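Visit to the Skutard Automation Open Day
Student project report, Section 2: Demonstrations
15/07/2019

2.1 Purpose
The visit was made to collect background for our project on bench-top handling. Two demonstrations were attended. Notes were taken by hand and compared the same evening.

2.2 Palletizing cell
The first demonstration was a fixed single-arm cell from Leiva, used for stacking cartons. The presenter gave a rate of 948 cartons per shift. The cell repeats one taught path and stops when the light curtain is broken. It has no camera, so a carton out of place is not corrected.

2.3 Two-arm desk task
The second demonstration was run in simulation by the Jornby group. A robot with two arms works at a desk holding small, unrelated objects, among them a potted plant, a figurine and a small box. The operator drives both arms from a separate station. Each visitor was allowed 12 minutes. Three of us took a turn. Depth was hard to judge from the robot's own viewpoint, and the arms were easier to control one at a time.

2.4 Relevance to the project
The palletizing cell is too rigid for our case. The desk task is closer, as our parts also differ in shape and arrive in no fixed order. We will set up a similar simulated desk in the Cluvmont lab and repeat the trial there with our own part models.

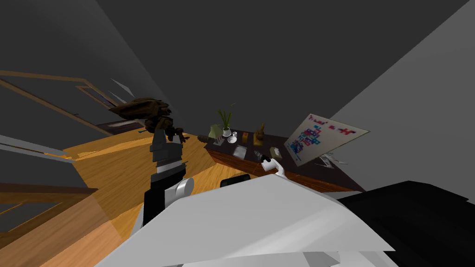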